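Stulwood repair scheme says old office PCs can go another eight years

Stulwood's town library will start lending out refurbished desktop computers in September, under a scheme that promises to put 200 machines into local homes by the end of the school year. Whether old office towers are worth the trouble is a question the organizers have been slower to answer.

The project, called Kurniment, takes in desktops that offices were planning to scrap. Each one is opened, cleaned, checked and given a new drive before it goes out on loan. Ciko, the repair shop running the work, says it has collected 407 towers since the spring and that a typical machine needs less than an afternoon on the bench.

That figure covers the ones that work. Ciko would not say how many of the 407 have failed testing so far, only that "a fair share" are being kept for parts. It also could not point to a test behind its claim, printed on the project's flyers, that a refurbished tower will last "another eight years."

"It's an estimate based on what we see come through the door," a spokesperson for the shop said. Asked what happens to a borrower whose computer dies in the second year, the spokesperson said a replacement policy was being written.

Software is the other sore point. Many older processors are not on the supported list for Windows 11, and Kurniment plans to load Linux on any machine that can't take it. Parents at an information evening last week wanted to know who would help when a school program refused to run. The answer was a phone line, open two evenings a week.
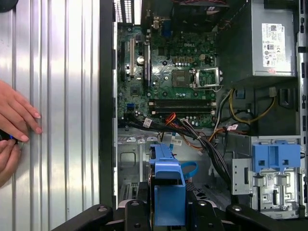

By Noémie Perrin
Tuesday, July 19, 2022

Much of the bench work comes down to taking things apart. With the side panel off and the tower laid flat, the motherboard, the expansion slots and the coin-cell battery are all within easy reach. The processor is another matter: the contact pins in an open socket are fine enough that one careless slip can finish a board, and Ciko says it has lost more than one that way.

The town is paying for the drives. A rival bid from Carré, which offered new low-cost laptops on a lease, was turned down in the spring on price, though the two offers have not been published side by side. The library says it will release them before the first loans – it has not given a date.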